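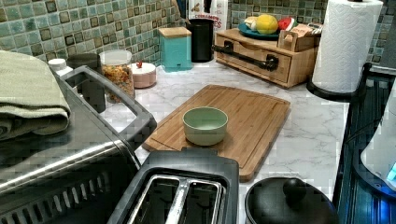 Product Review: Listness Counter Assistant, Second Edition
Issued by the Ceneda Center for Home Automation
23 September 2022

The Listness Counter Assistant is a single-arm robot system sold by Baert for use in ordinary kitchens. It is offered to service providers and teaching programs as a complete kit with arm, gripper, two cameras, control unit and the Wumine planning software. The Center paid the list price of $2,621. No part of the kit was lent or discounted.

Scope of the review
The system was tested on fixed tasks at a household counter with the usual appliances left in place. The tasks were lifting a small bowl from a cutting board and setting it back, moving canisters and jars along the rear of the counter, removing a pot lid by its knob, and opening a drawer by its bar handle. Staff ran 400 trials in all. Settings were left as supplied unless the manual directed otherwise.

Setup
Assembly took two staff members 135 minutes, most of it spent on camera alignment. The printed guide is clear up to the calibration chapter, where two of the diagrams do not match the parts in the box. Baert has posted corrected pages on its support site, and buyers should download them before starting. The base clamp held firmly on a smooth stone-look surface and left no marks.

Performance
Results with small, rigid objects were good. The gripper took the bowl cleanly from most starting positions, including those close to the raised edge of a toaster. Round lids with a center knob were also handled well, provided the knob faced straight up.

Clear containers were a weak point. The cameras often placed the wall of a glass jar behind its true position, and the arm closed short. Brushed metal caused similar errors under strong overhead light. Folded towels were picked up without trouble but could not be put back in any orderly way, and the manual makes no claim that they can.

Drawer handling depends on free space in front of the counter. Where the arm had to reach over a large appliance, Wumine rejected the path and stopped. The stop message gives a code only, which must be looked up in an appendix.

Safety and upkeep
The stop button is large and easy to reach. Contact with a hand or sleeve halted the arm each time it was tested. The gripper pads must be wiped down after every 30 cycles, a short interval for a kitchen in daily use. The system should not be run near a heated range.

Finding
The Center rates the Listness Counter Assistant as suitable for supervised teaching and trial work. It is not recommended for unattended use. Baert has stated that an update to the depth settings will be released in November, and the glass jar trials will be repeated at that time.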